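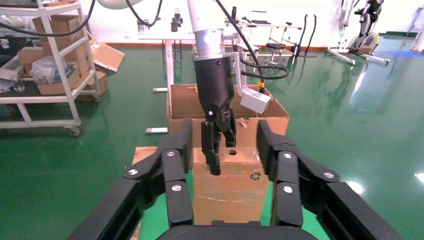

*Right wrist camera, gripper open. Left arm over the open box.*

**Ticket:** right gripper closes unevenly, cell Balla
**Reported by:** Anca Bogdan
**Assigned:** Sipho Mtshali
**Status:** monitoring

**Symptom**
Right gripper faults on close with "position not reached." Left finger lags the right by 2 mm at the tips. Left arm gripper runs the same routine without a fault.

**Log**

09:40 SM. Power cycled the gripper only. Fault came back on the second close command.

10:05 SM. Arm in hold, drive off. Moved both fingers by hand. Right linkage is free. Left linkage drags near the end of travel.

10:30 SM. Checked the linkage bolts on the left finger. Lower pivot was overtightened, probably at the November service. Backed it off, fresh threadlocker, retightened to the value on the Endeck sheet. Drag gone.

11:15 SM. Re-homed the gripper. Ran 90 open/close cycles with no load. No fault.

13:20 Hafiz Nasution. Please check the cable slack on the left arm too while the cell is down. Last time it pulled at full wrist rotation.

13:50 SM. Rotated left wrist through full range at low speed. No pull on the connector. No change made.

**Open**
- Repeat the close test with a box in the grip.
- Add the pivot torque to the service checklist (Lachlan Bright).
- Spare linkage set: 2 on order from Olevside.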